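Home | Newsletter | Equipment | People | Contact

Reading time: 2 minutes

Equipment notes: care of the hand-held grippers

The Trellden workshop has revised its maintenance routine for the hand-held grippers used on the Kestunik packing programme. The new routine took effect on 13th December and replaces the sheet issued in August.

Under the earlier sheet, jaw pads were changed only when an operator reported slipping. Tímea Halász, who leads the workshop, reviewed 411 service entries and found that many pads had hardened well before a report was made. Each pair is now inspected after 600 grasps and replaced if the rubber has lost its grip or colour. Pads are always changed in pairs.

Operators are asked to wipe the pads with a damp cloth at the end of every session and to leave solvents in the workshop. Fasteners should be checked by hand before use. A gripper with a loose fastener must be tagged and returned to the Farkas Street store.
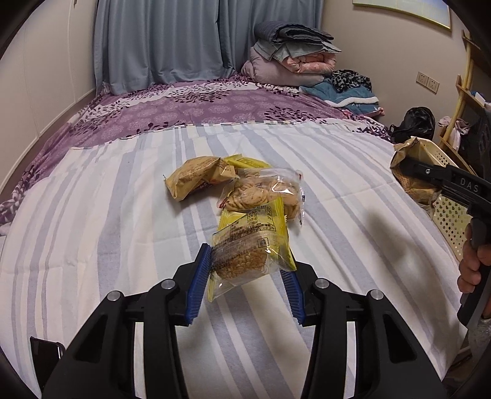 Pad alignment is the second change. Both jaws should meet the item at the same height, and a unit that closes unevenly is to be reset on the bench before it goes out again. Light packaging is the best check available to operators in the field. A wrapper such as the yellow one between the blue ridged pads, with its crinkled clear section over the cookie, needs even contact from both sides. Spare pads may be ordered from the workshop under part number 3733, up to 13 pairs per request.

We use cookies to improve this site. Subscribe to receive the newsletter by email.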